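Über uns

Estthorpe ist ein Betrieb für Kleinmontage und Schlüsselverwaltung. Wir sortieren Schlüssel, versehen sie mit Anhängern, ziehen sie auf Ringe und richten Schlüsselbunde für Hausverwaltungen ein. 40 Menschen arbeiten bei uns, die meisten an der Werkbank. Wer auf dieser Seite das Wort Revolution sucht, wird enttäuscht.

Wie wir zur Automatisierung stehen

Als uns die Firma Unuvov im Mai einen zweiarmigen Arbeitsplatz anbot, war die Begeisterung im Haus gering. Im Prospekt stand, die Belegschaft werde »von monotonen Tätigkeiten befreit«. Solche Sätze kennen wir. Befreit wurde in unserer Branche schon mancher, und hinterher suchte er eine neue Stelle. Wir haben trotzdem zugesagt, für eine Zelle und mit einer schriftlichen Vereinbarung, die im Pausenraum aushängt.

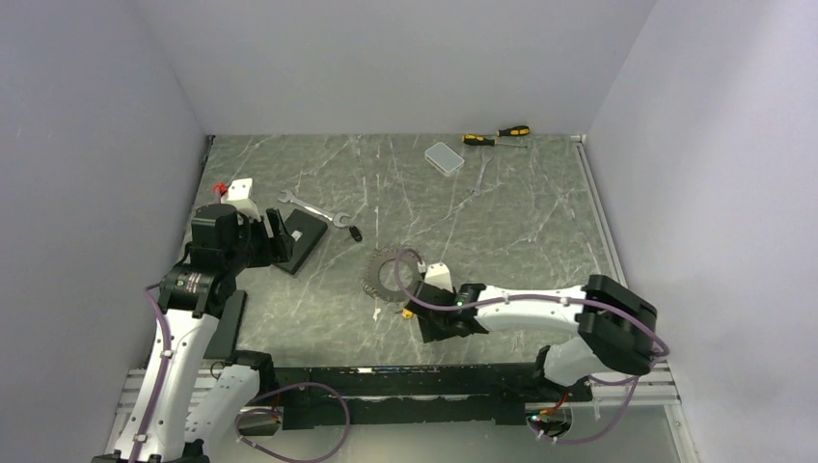
Darin steht, dass wegen der Zelle keine Stelle wegfällt und niemand für Stillstände geradestehen muss, die er nicht verursacht hat. Eine Stückzahl, die die Maschine vorgibt, gilt nicht als Maßstab für die Leute daneben. Über den letzten Punkt haben wir am längsten gestritten. Er ist der wichtigste.

Was sich an der Werkbank ändert

Weniger, als uns versprochen wurde. Drahtringe sind widerspenstig, sie verhaken sich, rutschen unter den Anhänger oder springen weg. Eine geübte Hand merkt das, bevor das Auge es sieht. Ob zwei Greifer das je so zuverlässig können, wissen wir nicht, und der Vertreter von Unuvov wusste es auf Nachfrage auch nicht.

Dafür gibt es neue Arbeit: Teile bereitlegen, Abläufe einrichten, Fehler notieren, wieder von vorn. 15 Kolleginnen und Kollegen haben sich dafür einweisen lassen, freiwillig und in der Arbeitszeit. Ein Teil findet das spannend, ein anderer ist nach der Einweisung gern an den alten Platz zurückgekehrt. Beides ist in Ordnung.

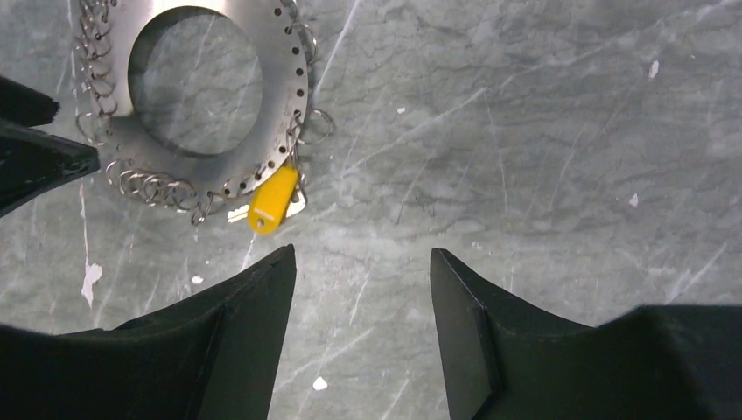

Petkov: Mich stört das Gerät nicht. Mich stört, wenn jemand behauptet, es mache mir die Arbeit leichter, und ich stehe dann daneben und passe auf. Aufpassen ist auch Arbeit und gehört bezahlt wie Arbeit.

Das wird es inzwischen. Die Betreuung der Zelle ist in derselben Lohngruppe wie die Montage, und wer sie übernimmt, wechselt nach 2 Stunden ab. 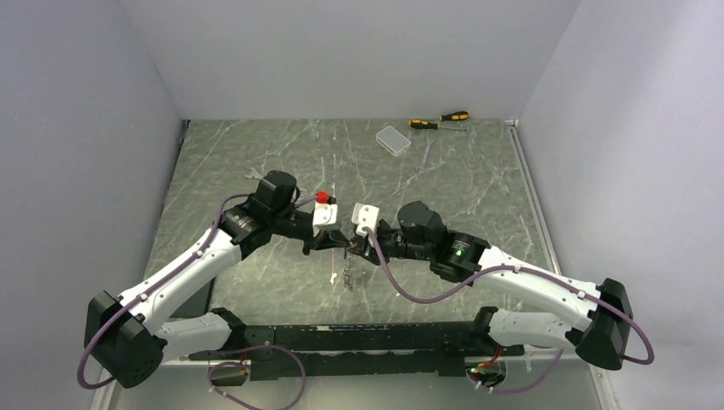 Die Montagezelle bei Estthorpe, beide Arme über dem Arbeitstisch.

Wie es weitergeht

Unser Kunde Vorent lässt bei uns Serien ab 200 Schlüsselbunden fertigen. Diese Aufträge laufen weiterhin von Hand. Ob ein Teil davon in die Zelle wandert, entscheiden wir mit der Belegschaft, und ein Nein bleibt möglich. Einen zweiten Arbeitsplatz dieser Art haben wir nicht bestellt.

Wer sich selbst ein Bild machen will, kann am 4. Februar vorbeikommen. Fragen an der Werkbank sind erwünscht, die unbequemen auch. Für Bewerbungen in der Montage genügt ein kurzer Brief ohne Foto.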